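# skastura-inventario

Conjunto de dados tabular com o inventário de utensílios e eletrodomésticos de cozinhas partilhadas, mantido pelo projeto Skastura. Versão de 2023-10-14.

## Conteúdo

| Ficheiro | Linhas | Descrição |
|---|---|---|
| `itens.csv` | 3234 | um registo por artigo |
| `cozinhas.csv` | 160 | uma linha por cozinha |
| `categorias.csv` | 271 | vocabulário controlado |

Codificação UTF-8, separador `;`, vírgula decimal. Campos vazios significam "não apurado"; o zero é valor válido.

## Campos de `itens.csv`

- `id_item`: inteiro, chave primária
- `id_cozinha`: chave estrangeira para `cozinhas.csv`
- `cod_categoria`: ver `categorias.csv`
- `estado`: `bom`, `usado`, `abater`
- `origem`: `larkholm` ou `heden`

## Alterações na versão 2

- `estado` deixa de aceitar texto livre.
- Os registos de Heden recolhidos em setembro foram reimportados com datas corrigidas.
- Removida a coluna `preco`, preenchida de forma inconsistente.

## Limitações

Os conjuntos de talheres contam como um só artigo em Larkholm e como peças separadas em Heden. Não somar as duas origens sem normalizar.

## Licença

CC BY 4.0. Citar como "Skastura, inventário v2".

## Imagens

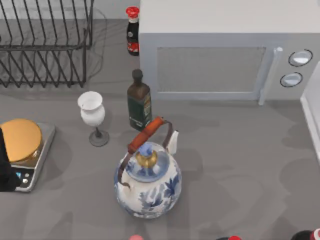
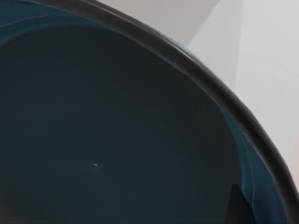 *Imagens geradas por computador: escorredor de arame preto e micro-ondas branco (primeira); taça funda de interior escuro (segunda).*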